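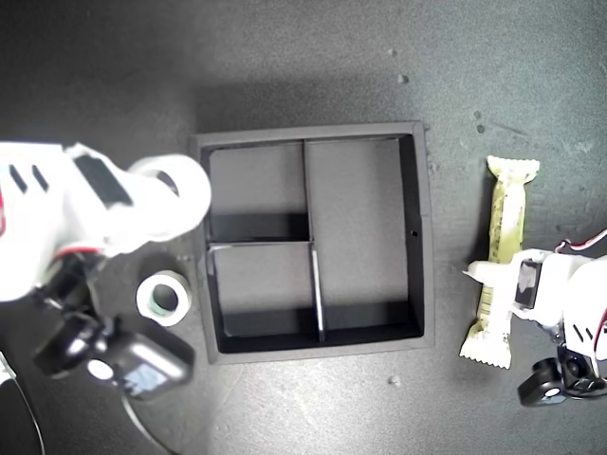
Rarnach desk tray: frequently asked questions

What load will the tray take?
Up to 3 kg, spread over the base. Do not lift it by a divider.

Which items go in which compartment?
Assign by length. Short items such as clips and tape belong on the left, where the column is split in two.
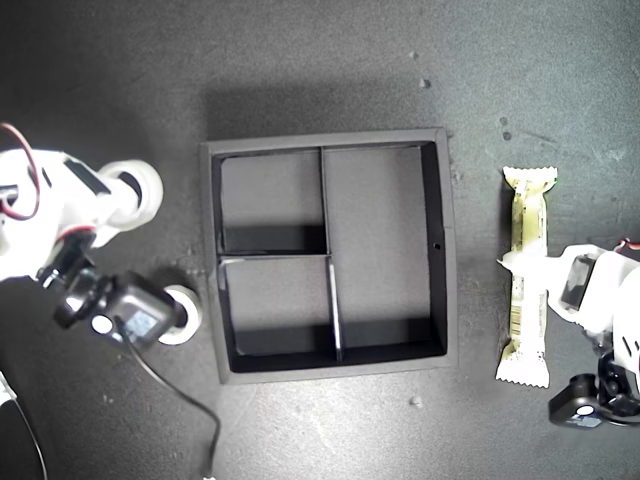
Snack bars are the item we are asked about most. Store them flat and sealed. A long bar in a crimped wrapper, like the one beside the tray, should be tried in the tall right compartment first — the two on the left are shorter.

Can the dividers be moved?
No.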